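I booked my September flight to Trallside the old way, by ringing a travel agent, and I can't tell you how much I enjoyed it. Larasati Nasution has run Florkumel Travel for ten years, and she had me sorted before my tea was cool enough to drink (window seat, one bag, no silly extras).

The fare came to £152. I'd looked on the airline's own site the night before and got the same seat for two pounds less, but then it wanted to charge me for choosing it! Drelura Air has been nudging people towards its app all year, and agents now pay a fee each time they book through the older systems.

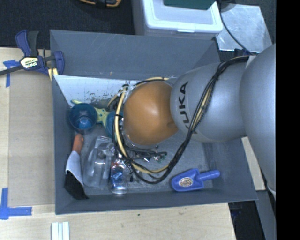

Larasati reckons the fee is a nuisance more than a disaster, and that her regulars would sooner pay it than spend an evening on hold when a connection goes wrong.

I'm one of them, I suppose. Two winters ago I was stuck at Yusof airport with a cancelled flight and a flat phone, and it was an agent who got me on the late one home – I still think of her kindly whenever an app asks me to rate my journey.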